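Chapter 6
Stands, Racks and Hanging Storage

6.1 Scope of the chapter

Chapter 5 dealt with storage in which the load rests on a flat surface: shelves, trays and drawer bottoms. The present chapter deals with storage in which the load hangs. The small countertop stand is treated first, then the wall rail, then the free-standing coat rack. The same three quantities are used throughout: the weight of the hung item, its horizontal distance from the post, and the radius of the base.

A stand of the mug-tree type has a base, a post and a set of arms. In older patterns the arms leave the post at several heights. In the spoked pattern they leave a single hub at the top, so that every item hangs at nearly the same level and the post below is left clear.
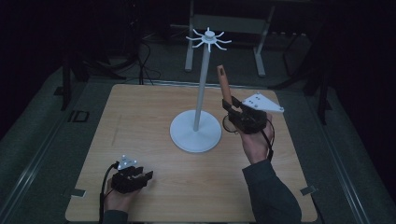 Fuseini Gbeho and Adom Amegashie
Department of Household Technology, Timdale College

6.2 Parts of the spoked stand

The round, flat base carries a thin vertical post. At the head of the post is the hub, from which thin curved arms spread outward and bend slightly downward at the tips. The downward bend affects how items are held. An item hung by a loop or a drilled hole can slide off a falling tip unless friction or a notch holds it. Where the arms fall away at the ends, the loop should be seated close to the hub, before the curve begins.

6.3 Tipping

Let W be the weight of the stand, acting at the center of the base, and let R be the base radius. A single item of weight P hangs at distance L from the post, where L is greater than R. The stand begins to tip about the edge of the base when

P (L - R) = W R

For a stand weighing 3,000 grams-force, with R = 80 mm and L = 140 mm, the limiting load is 4,000 grams-force. The same stand fitted to a base of 60 mm radius tips at 2,250. Base radius is therefore the first dimension to be fixed in design. Two equal items on opposite arms, at equal distance, produce no net tipping moment. Loading and unloading should proceed in opposite pairs.

6.4 Terms used in this chapter

Reach: the horizontal distance from the center of the post to the point of hanging.
Drop: the vertical distance from the hub to the tip of an arm.
Clear height: the distance from the top of the base to the lowest tip.

Worked dimensions for the Talavera and Brirkolberg patterns are tabulated on page 221.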